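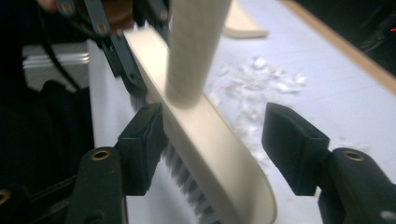

Fingers open on either side of the hand brush, white scraps on the table

Is the Joltis hand-held gripper kit worth it for small cleanup tasks?
Posted by Bram Claeys, Jun 10, 2023

Starnex wants 314 dollars for the kit plus a "task library" that I can't get a straight description of. The sales page says it handles household tools. Which ones? I want to record sweeping with a brush and don't feel like paying for a promise. Has anyone used it on something with a curved body?

Regula Auer
I've had one for 6 months. It will hold a brush if you line it up with care. The page says "any object, any angle" and I don't buy that. Smooth plastic is where I'd test first. Mine also needed its screws tightened after roughly 200 grasps, and the manual has one line on that. 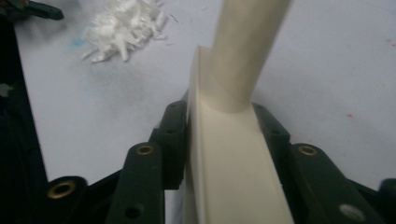
Cream plastic part held between the jaws, with the post pointing up

A part with straight side walls gives the fingers something flat to press on. Try a few of those before you judge it on a brush. A still of a grip proves very little, mine included. Ask Starnex for an uncut video of a full sweep. I asked in September and got a brochure.

pellelari_fan
get the Hoekstra one, cheaper. havent tried the Joltis but 3 people on here sent theirs back

Regula Auer
Sent back for what, though? I'd like to read those posts.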